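The founder of Plondetti, a one-person bookkeeping service for online sellers, raised her rates in December and lost two clients. She had 11 at the time and says she would make the same decision again.

"I was answering messages at night for people on the cheapest plan," she says. "The work hadn't changed much, but the hours had."

Most of her early clients came through Wimadside, a freelance marketplace. She stopped taking jobs there after 6 months and now finds work through referrals and a short email newsletter. The list has 3,654 subscribers. She writes it herself and sends it at 7 in the morning.

"A lot of them never open it. The ones who do tend to reply, and I can usually tell from the reply if they're ready to hire."

Every new client signs a one-page agreement before she touches their accounts. It covers what gets done each month, when files are due and what a late file costs. She used to settle those points over email and spent too much time looking for old threads.

She sends invoices with Lema and keeps her hours in a spreadsheet. She tried Itov for both and went back. "It was fine. I just kept forgetting to start the timer."

Her limit is 40 hours a week, email included. Asked about hiring, she says she has a job description half written and hasn't posted it.

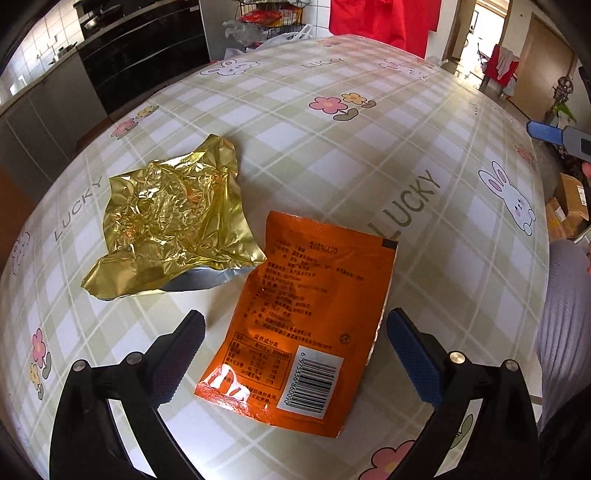

*Wrappers on a bunny-print tablecloth.*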